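How to sand and re-oil a wooden tabletop

Filed under: Workshop and home

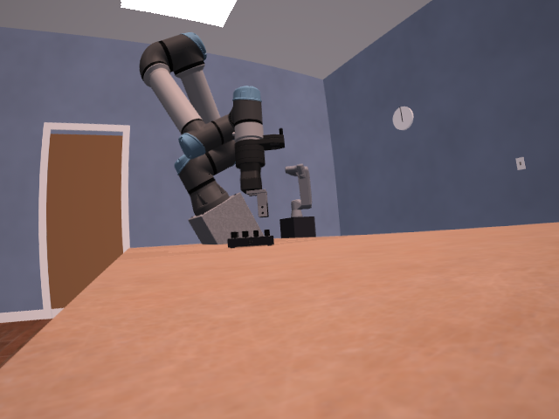

A broad wooden tabletop in an orange-brown tone.

This guide covers taking an old finish off a solid timber top and putting a penetrating oil back on. It suits dining tables, desks and workbenches. Allow a weekend for the work and most of the following week before the table goes back into normal use. The hands-on time is much shorter than that, but the oil sets its own pace.

If the top is veneered, read the section on checking first. Veneer can be refreshed but it will not stand up to a power sander.

What you will need

Random orbital sander with dust extraction, or a vacuum that fits the port
Sanding discs in coarse, medium and fine
A cork block and some loose fine paper for the edges
A cabinet scraper (optional, good for old varnish)
Methylated spirits
Hardwax oil
White nylon pads or a short-nap roller
Lint-free cotton rags, more than you think
Nitrile gloves, safety glasses and a P2 mask
A metal bucket with a lid, or somewhere outside to dry rags flat
Pencil

The times given below are for Zotuvari satin hardwax oil, bought from the Thongsuk trade counter in Tonham, and Soltden mesh discs on the sander. Other oils behave in much the same way, but go by the tin if it disagrees with anything here.

Checking what you have

Look at the end grain. On solid timber the growth lines on the face carry over the end of the board. On veneer they stop at the edge, and there is usually a thin strip of edging glued on. If you still can't tell, get underneath with a torch. A solid top shows the same boards from below, with the joints in the same places.

Next, work out the old finish. Put a few drops of water on an out-of-the-way spot and leave them for five minutes. If the timber darkens, the finish is an old oil or there is not much of it left. If the water sits in beads, you have varnish or polyurethane, or a top that has been waxed. Rub the spot with a rag and a little metho. Shellac goes sticky quickly. Polyurethane won't take any notice.

Wax needs to come off before you sand. It clogs the discs and the heat pushes it further into the grain. Wipe the whole top down with mineral turps, changing the rag often, and let it dry overnight.

Any finish applied before the 1970s may contain lead. Use a test kit from the hardware shop and do not sand if it comes up positive.

Setting up

Work outside under cover, or in a garage with the door up. Direct sun is a nuisance for the sanding and a real problem for the oiling, as the surface skins over before the oil has soaked in. The best conditions are a mild day, 18 degrees or so on the thermometer, with little wind. Keep well away from a humid day or one with rain coming.

If the top comes off the base, take it off. Most are held by screws through slotted blocks or metal clips. Lay it on a pair of sawhorses with an old blanket over them. Put the screws in a jar. If it doesn't come off, mask the tops of the legs and the apron with good painter's tape.

Sanding

1. Scribble light pencil lines over the whole surface. When they have gone evenly, you have covered everything once.

2. Start with the coarse disc. Keep the sander flat and moving, and let its own weight do the work. Leaning on it leaves swirl marks that only show once the oil goes on. Go slowly along the grain, overlapping each pass by half the width of the disc.

3. Deal with dark rings and scratches by sanding a wide area around them. If you stop over one mark you will make a dish, and a dish in a tabletop catches the light from every chair in the room. Black marks from iron or plant pots may go deeper than you want to sand. Oxalic acid will lift a lot of them, or they can simply stay.

4. Vacuum thoroughly before changing discs. A single coarse grain left behind will scratch all the way through the next stage.

5. Pencil the top again and repeat with the medium disc, then the fine. Do not skip a grit. It doesn't save any time.

6. Do the edges by hand with the cork block. Take the sharpness off the top and bottom corners with two or three light strokes. Finish does not hold well on a crisp corner and it will be the first place to wear.

7. Stop at the grit the oil maker recommends. Sanding too fine closes the surface and the oil can't get in, so you finish up with a patchy top that marks easily.

A table 110 cm long takes a morning at a steady pace. One with heavy polyurethane on it will take longer and use up a lot more discs - a scraper is quicker for the first pass if you have one and know how to turn a burr.

Raising the grain

Wipe the sanded top with a cloth that has been wrung out in clean water. Let it dry for a couple of hours. It will feel furry. Knock that back by hand with a worn piece of your finest paper, along the grain, with hardly any pressure. You can leave this step out on a workbench, but a dining table gets wiped down every day and will go rough without it.

Vacuum again, then wipe with metho. This picks up the last of the dust and also shows you any swirl marks that are still there. Fix them now.

Applying the oil

Stir the tin properly, right to the bottom. The satin and matt versions have a flattening agent that settles, and if it isn't mixed in, the first half of the tin comes out glossier than the second. Don't shake it.

Do the underside first if the top is off. One coat is enough there. It slows down moisture getting in from below and reduces the chance of the top cupping.

For the top, pour out less than you expect to need and work it in with a white pad. Go across the grain and then along it. The coat should be thin enough that it doesn't look wet from the side. Leave it for 15 minutes or whatever the tin says, then wipe off everything that hasn't soaked in. Get down low and look along the surface towards a window. Shiny patches are leftover oil and will dry tacky.

Leave it overnight with some air moving past it. In the morning, rub lightly with a clean dry pad, dust off and put on the second coat the same way, using less oil again. Two coats are usually enough. Very dry or open-grained timber might want a third.

Rags

Oily rags can heat up by themselves and catch fire. This happens in real sheds and it can take several hours. Never leave them in a heap or drop them in the bin. Spread each one flat outside on concrete or over a fence until it is stiff, or put them all in a metal bucket of water with the lid on. Pads and used sanding dust with oil in it get the same treatment.

Curing and care

The surface will be dry to touch the next day, but it hasn't cured. Treat it gently for a week. Light things are all right after two days. Keep off water, hot dishes, tablecloths and anything with rubber feet until the week is up.

After that, clean it with a damp cloth and a drop of mild detergent, then dry it. No spray polish, and nothing containing ammonia. Use coasters under hot cups.

When the surface starts to look grey or dry, usually in front of the seats, clean it, rub the area with a pad and wipe in a small amount of oil. There is no need to sand the whole table again. Write the product and the sheen on a bit of masking tape and stick it under the top, so you can buy the same one next time.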